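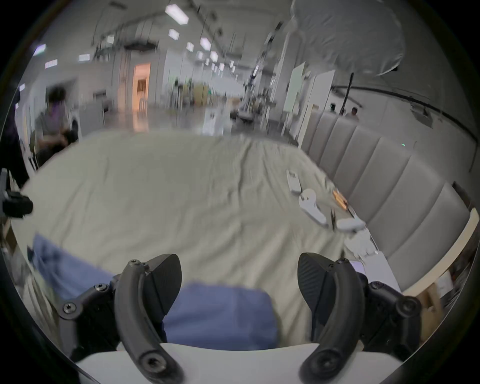 Attachment 1 - pale sheet with creases, blue cloth folded on top

Ticket 1010 - Ulon fitted sheet does not stay flat
Opened: Feb 24, 2022
Status: waiting for customer
Shop: Tunthorpe

Problem
I bought the pale fitted sheet in January for the large bed with the grey padded headboard. I cannot make it smooth. I pull one side and the creases move to the other side. On the headboard side it is the worst, as my hand does not go easily between the mattress and the padding. The label says wash at 30 degrees and I have always done this. It was washed four times.

What I tried
1. Took everything off, turned the sheet by a quarter and put it on again. It was too short on one side, so I turned it back.
2. Started with the two corners at the headboard and did the foot end last. A little better, but the corner near the wall came up again in the night.
3. Ironed it on the bed with low heat. The small creases went away, the long ones came back when I sat down.

Reply from Ulon support
Thank you for the details. Please measure the depth of the mattress at the corner, without pressing it. Please also send one more picture from the foot end, and tell us if there are usually things lying on the sheet.

Customer reply
The depth is 30 cm. I did not know that the sheet is made for less than this, on the package I found only the length and width. Yes, there are things on it. The remote control, the phone with its cable, the tweezers and the tools with orange handles lie on the headboard side, and the blue cloth is folded on the bed too. I can move them to a box if this helps, but the creases are there also without them.
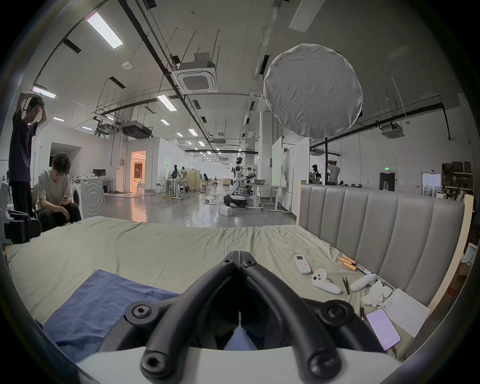 Next steps
- Customer clears the bed completely and puts the sheet on with the headboard corners first.
- If the corner still comes up, we exchange for the deep size. Keep the receipt, the package is not needed.
- Sheet clips can be added to the exchange - please say yes or no in your reply.

Customer reply
Yes to the clips please. I will clear the bed tonight and write again.

Search tickets Enter keyword Go
2 comments 0 shares
Contact Ulon support | © Ulon 2022 | Back to top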